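유리컵을 바꾸고 나서

7월 들어서는 아침마다 물부터 얼린다. 원래 얼음물을 그렇게 좋아하는 편은 아니었는데, 작년 여름에 더위를 한번 호되게 먹고 나서는 버릇이 됐다. 냉동실 한 칸을 통째로 얼음에 내주고 나니 만두 둘 자리가 없어졌다고 남편이 투덜거리지만, 그래도 오후가 되면 제일 먼저 얼음통을 여는 사람이 남편이다.

오늘은 유리컵 이야기를 좀 해 보려고 한다. 누가 물어본 것도 아닌데 요즘 내 머릿속이 온통 유리컵이라서 그렇다. 우리 집 찬장에는 오랫동안 짝이 안 맞는 컵만 살았다. 결혼할 때 받은 것, 이사하면서 두 개만 살아남은 것, 동네 카페가 문 닫을 때 얻어 온 것까지 키도 두께도 다 달라서 포개 놓으면 꼭 하나가 끼어 빠지지 않았다. 찬물을 붓고 돌리고 비눗물을 바르고, 그러다가 결국 하나를 깨 먹은 게 지난봄이다.

그래서 큰맘 먹고 고른 것이 실험실에서 쓰는 비커다. 처음에는 니빈(Nivine)이라는 작은 그릇 가게에서 구경만 하고 나왔다. 손잡이도 없고 무늬도 없는데 자꾸 생각이 나서, 월요일에 다시 가서 300밀리리터짜리를 세 개 샀다. 주인이 신문지에 하나씩 싸 주면서 꽃을 꽂아도 예쁘다고 했다. 실은 나도 처음에는 꽃을 꽂을 생각이었다. 그런데 집에 와서 헹구다 보니 손에 잡히는 느낌이 좋아서, 그날 저녁부터 바로 보리차를 따라 마셨다.

투명한 유리를 흰 상 위에 올려놓고 쓰는 건 생각보다 조심스러운 일이다. 우리 집 작업 탁자가 하얀색인데, 맑은 유리를 올려 두면 어디까지가 컵이고 어디부터가 상인지 얼른 눈에 들어오지 않을 때가 있다. 해가 비스듬히 들어오면 그림자 덕분에 금방 알아보는데 흐린 날에는 테두리만 어렴풋하다. 팔꿈치로 두어 번 칠 뻔한 뒤로는 나도 꾀를 냈다. 상 위에 테이프를 붙여서 자리를 정해 둔 것이다.

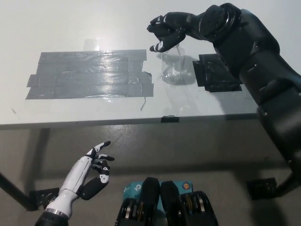

테이프라는 게 참 묘해서, 깔끔하게 붙이겠다고 마음먹을수록 끝이 삐뚤빼뚤해진다. 나는 회색 덕트 테이프를 손으로 쭉쭉 찢어 쓰는 쪽이라 더 그렇다. 가위를 쓰면 되지 않느냐고들 하는데 가위에 끈끈이가 묻는 게 나는 정말 싫다! 가로로 한 줄 붙이고, 조금 겹쳐서 또 한 줄 붙이고, 그렇게 넓혀 가다 보면 한 줄쯤은 꼭 옆으로 삐져나온다. 검정 테이프는 또 성질이 달라서 조금만 급하게 누르면 쭈글쭈글 주름이 잡힌다. 떼었다 붙였다 하면 더 보기 싫어지니까 이제는 그냥 둔다. 쓰는 데는 아무 지장이 없다.

캐나다에 사는 친구 커스틴 페론(Kirsten Perron)에게 이 얘기를 했더니, 자기 같으면 예쁜 코스터를 사겠다고 메일에 썼다. 맞는 말이다. 나도 코스터가 없는 사람은 아니다. 코르크로 된 것도 있고 어머니가 코바늘로 떠 주신 것도 있는데, 컵을 들 때 바닥에 들러붙어 같이 올라오다가 툭 떨어지는 게 늘 신경 쓰였다. 테이프는 적어도 따라 올라오지는 않는다. 다만 끈적한 자국이 남을까 봐 그게 걱정인데, 여름이 지나고 떼어 보면 알 일이다. 자국이 잘 안 남는 방법을 아시는 분은 댓글로 좀 알려 주시면 좋겠다.

비커를 써 보고 좋았던 점도 적어 둔다. 우선 씻기가 편하다. 입구가 넉넉해서 손이 쑥 들어가니 솔을 따로 꺼내지 않아도 된다. 나는 식초를 조금 탄 물에 잠깐 담갔다가 헹구고, 마른행주 위에 엎어 둔다. 이때 행주를 한 번 접어서 두 겹으로 깔면 물이 고이지 않는다. 완전히 마르기 전에 안 쓰는 면 속옷을 잘라 만든 천으로 한 번 닦아 주면 물 얼룩도 덜하다. 극세사 천도 써 봤는데 내 손에는 어쩐지 까슬까슬해서 도로 면으로 돌아왔다.

불편한 점이라면 역시 미끄럽다는 것이다. 얼음을 가득 넣으면 겉에 물방울이 맺혀서, 위쪽 가장자리를 손끝으로만 집어 들다가는 큰일 난다. 귀찮아도 몸통을 감싸 쥐어야 한다. 딸아이는 아예 두 손으로 든다. 그 모습이 꼭 사발로 숭늉 드시던 외할머니 같아서 볼 때마다 웃음이 난다.

찬장도 이참에 정리했다. 짝 안 맞는 컵들은 다 버릴 줄 알았는데 막상 꺼내 놓으니 그게 또 안 되더라. 이가 나간 것만 추려 내고, 나머지는 키 순서대로 안쪽에 세웠다. 카페에서 얻어 온 컵은 연필꽂이가 됐고, 결혼할 때 받은 컵은 손님이 오면 꺼내려고 앞에 두었다. 절대로 포개지는 않기로 식구들하고 약속했는데, 어제 저녁에 보니 벌써 두 개가 포개져 있었다. 범인은 아직도 모른다.

다음 주에는 니빈에 한 번 더 가 볼까 한다. 조금 더 큰 900밀리리터짜리가 있으면 매실차를 한꺼번에 타 놓기 좋을 것 같다. 올해 담근 매실은 아직 설탕이 바닥에 가라앉아 있어서 이틀에 한 번씩 저어 주는 중이다. 맛이 들면 그 얘기도 따로 써 보겠다.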